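Hi Annick,

You asked for something short on how the reading room money has been going, and I've already failed at short, so get a coffee first. This covers everything since the spring payment, up to the end of July.

## The talks

We've now put on five of the evening talks, which is one more than we promised you! The best attended was Roxana Flores on the history of rent strikes, and we ran out of chairs before she'd even taken her coat off. We think 100 people came through the door, going by the tickets (free, but we hand out a stub so we can tell you things like this). The quietest was my own, on small presses and how they get by, and I'll admit I'd put it up against a big soccer match without checking. Thirteen came. They asked very good questions, mostly about paper prices, and two of them bought a book.

Talks start at 7 pm and we try to get everyone out by 9:30, but the discussion after Roxana's went on a good deal later than that, and the bar next door wasn't happy with us blocking their side gate. I've been over to say sorry and we've agreed that people will wait on the street side from now on.

## The book

The essay collection is finished, or as finished as these things get. Gifty Osei edited it and did a heroic job with contributors who thought a deadline was a conversation starter (I was one of them). It came out at 288 pages, longer than the plan we sent you, mainly on account of the long interview with the old Adjei Street tenants' group, which we couldn't bring ourselves to cut. The extra pages pushed the print bill up. We covered that out of sales from the last pamphlet, so there's no change to what we're asking from you.

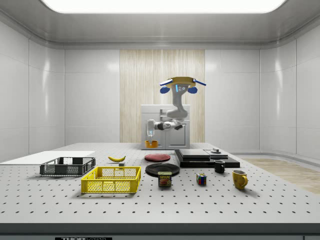

Our printer is Fladent again. They offered us a better unit price on a bigger run, and I was tempted for a whole weekend, but Gifty reminded me about the boxes of the 2019 anthology still living under her stairs. So we held the run where it was. The first boxes have arrived and the spines are straight this time, which made me happier than it probably should have.

Elikem Ofori is taking copies around to bookstores on the north side, and three have said yes so far to sale or return. A fourth wants to see how the launch goes. We're also selling at the talks, with a pay-what-you-can box for anybody who's short. The box does better than I thought it would, and some people put in more than the cover price.

## Money

We've spent $2000 of your grant up to now. Most of it went on room hire and speakers' travel, and the rest paid for flyers and the secondhand PA. I know the PA was down for the fall in the budget, but the one we'd been borrowing died halfway through the second talk and the back rows couldn't hear a thing. Receipts are in the folder I shared with you. One train receipt is missing and I'm chasing it.

## What hasn't worked

The online side is behind. We wanted audio of every talk up within a week, and so far only two are posted. The recordings exist, they just need cleaning up, and the person who was doing that has moved away. Ewurabena Aryee has offered to take it on once her exams are done, and she's asked for a bit of help with the software, so I've told her I'll sit down with her for an afternoon.

The reading group at Plodik Hall hasn't found its feet either. We get four or five people, and hardly ever the same four or five. I'd like to move it to the library on Ustov Road and switch to shorter texts, maybe a single chapter or pamphlet each time. Would you need anything in writing from us for a change of venue? The hire cost is lower, so it wouldn't touch the total.

## Next

Gifty's launch night comes first, then two more talks before the winter break. One speaker is confirmed, and for the other I'm waiting on an email. I'll send you the flyer as soon as we have both names, and there's a seat for you at the launch if you can make it over.

All the best, and thanks again for being so patient with my spreadsheets!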